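The box on the bed

I did a daft thing on Wednesday and tipped the whole contents of my bedside drawer out onto the bed. I'd only gone in for a hair grip. Ten minutes later there I was with a heap of little jars and no idea where half of them had come from.

If you've been reading a while you'll know I've had it in for that drawer since we moved. It sticks, and it's too shallow for anything taller than a lip balm unless you lay it on its side, so everything rolls to the back and I forget I own it. I bought a second pot of hand cream in the winter when there was a perfectly good one hiding behind the cough sweets (cough sweets from the old house, I should add, so goodness knows how elderly they were).

So, the box. My sister-in-law gave me some bath things for my birthday from Mornisa, the gift shop next to the bakery, and they came in such a pretty box that I couldn't put it out with the recycling. It's been sitting on top of the wardrobe ever since. What I'd forgotten was that it has a cardboard insert with proper sections in it! I'd been looking at drawer dividers in the Gistholm catalogue only last week and they wanted 249 kroner for a set — and that's before postage. I can think of a lot of nicer ways to spend that. The cheaper ones were 196 and looked as if they'd snap the first time you moved them.

I did it all on the bed, mostly for the light blue gingham sheet, which cheers me up no end. It's got little pink flowers on it and scalloped stripes, and it has washed beautifully. I left the blanket in a heap up by the headboard, as I always do when I'm in the middle of something. And before my mother rings, yes, the blue cloth is still up across the bottom of the window. I've been meaning to make a proper half-curtain since last May and I've got as far as buying the thread. 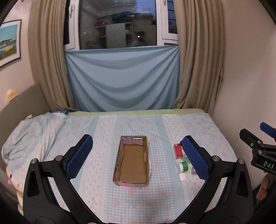
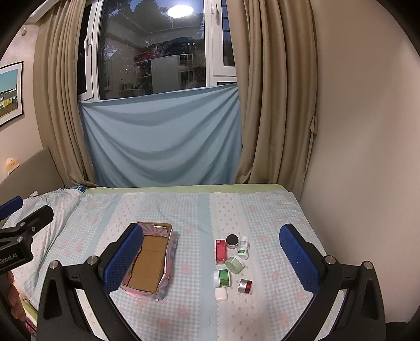 The bed on sorting night, with the blue cloth still doing its job at the window.

The rules I set myself were quite strict. Anything dried up had to go, and anything I couldn't put a name to had to go as well, which did for a fair few. Sample sachets I allowed if I'd use them within the month. I have a weakness for sachets. I'd kept one from a hotel that shut years ago.

Then it was a matter of what would fit where. Small round things go in easily, and tins are no trouble, but tall boxes are a nuisance and I ended up swapping things about far longer than a grown woman should on a weeknight. I tried it by size first, then by what I use in the morning and what I use at bedtime, and the second way suits me much better. Bedtime things nearest the pillow, so I can reach them without putting my glasses back on.

The one thing I'd change is the insert. Brown cardboard isn't going to enjoy a leaky lid, and I've got form with leaky lids. I might line it with some of that wipeable shelf paper, I think there's the end of a roll under the sink from when I did the larder. Has anyone tried that on cardboard? Does it stay stuck, or does it curl up at the corners? The comments are working again now, so do tell me.

I've also promised myself I'll do the bathroom cabinet next, but it's got 8 years of plasters in it and I'd need a run-up. Possibly a whole Saturday, and biscuits.

Oh, and somebody asked after the last post where the beige curtains came from. They were from Alhassan, the fabric place behind the station, made up from a roll that was on offer. They'll hem them for you if you ask nicely, though it took almost 200 text messages between us before we agreed on the length. Lovely people. Just measure twice, and write it down somewhere that isn't the back of your hand.

Posted Friday, March 27, 2009
Filed under: home, tidying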